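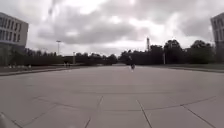

Perla Cervantes asked why a machine that moves at walking pace should need a rulebook at all, when a person pushing a trolley across the same paving needs none. Her question is a fair place to start. A person with a trolley can be spoken to, and can see that someone is about to step sideways. A mobile robot has to have that care written into it beforehand.

Chapter 3
Ground Robots in Shared Outdoor Spaces

This chapter deals with open pedestrian areas: squares, campus paths and forecourts. Roads are left to Chapter 4. We use the Ramgate site code throughout, a short document of 39 clauses written for one campus and later taken up at Trurnia.

3.1 Before the robot moves

The code begins with a walk over the route on foot. The surveyor notes kerbs, slab joints, covers, grass edges and anything else a wheel or foot might meet.

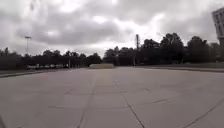
The survey is repeated after any repair to the surface, and the old sheet is kept with the new one. A route longer than 400 metres is split into sections, each with its own sheet and its own stopping place.

3.2 People and riders

Walkers have priority everywhere. The robot slows first, then stops, and it must not steer around a person from behind without leaving a clear gap.

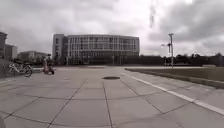

Cycles and scooters are treated separately in clause 12, as they close the distance much faster than someone on foot. Citlali Cuevas, in her notes on the Trurnia version, argues that the stopping distance should be set by the fastest user allowed on the site. The Ramgate text sets it by the robot's own speed. Section 3.3 works through both methods using the same route.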